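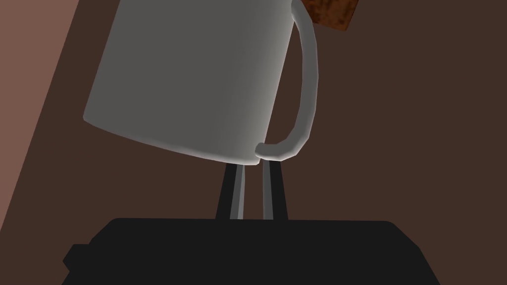

4. The mug task in simulation

Print this page | E-mail this page

October
By Jalen Nguyen-Tran, with Judit Dobos and Arlo Pettigrew

I'll say straight away that I never wanted to do the simulation part. I like cutting things and screwing them together, and the shared workshop at Pakside is set up for exactly that. But Judit had already broken one set of printed fingers on the real arm (the third set, if you ask Arlo) and she put her foot down: no more plastic until we'd tried the mug in software first. So this section covers the simulated version of our build, and the real one comes back in section 5.

4.1 Setting up

The simulated arm, which we call Lilluvano after the folder it lives in, copies the one on our bench as closely as I could manage in a few evenings. I measured the finger pads with callipers and guessed at the friction. The mug is a plain white one with no pattern on it, and I kept the shape simple so that Arlo's old laptop could cope. You can see the corners on it where the handle curves round to meet the body (Figure 1). I did wonder if those flat bits would upset the contact sums, so I made a smoother mug as well and ran a batch with that. It was painfully slow and the scores hardly moved, so back we went to the blocky one!

Figure 1. The mug tilted over on the tips of the two gripper fingers, seen from the gripper end, with the handle on the right. Simulated.

4.2 What counts as a grasp

We argued about this far longer than we should have. My first scoring script only checked two things: was there contact at both fingers, and was the mug off the table? If both were true it chalked up a success. Lovely and short, and quite wrong. A pose like the one in Figure 1, with the mug held from below and the fingers nowhere near its sides, can satisfy a rule like that, and I'd been happily counting them all as wins until Judit sat down with a cup of tea and looked through the saved views one after another.

The new rule asks for part of the mug (wall or handle, we don't mind which) to be between the pads, and for it to stay there while the arm holds still for 6 seconds. Dénes Major, who runs the Bognár workshop and lent us his old scoring code, thought the hold was too long. We left it in. On our bench the real mug likes to creep, and a short hold would have let that through.

4.3 Results

We ran 1680 attempts with the start position of the mug shuffled each time. Under the old rule I had a very cheerful number that I'm too embarrassed to print. Under the new one, 521 of them counted, so a bit under a third. The handle grasps did better than the wall grasps, which surprised me and didn't surprise Arlo in the least (he picks everything up by the handle, including saucepans he shouldn't).

I tried softer pads in the settings and got more grasps, but the values were nothing like any rubber we can buy, so those runs aren't in the total. Xuân Đàm suggested bringing the fingers in lower and closing them earlier. I've started on that and it looks promising on the smoother mug, though I haven't run enough on the blocky one to say anything useful. The settings for both are in the shared folder under Stistmont, along with the scoring script, old rule and new.

Last updated: October, 9.40 pm

Print this page | E-mail this page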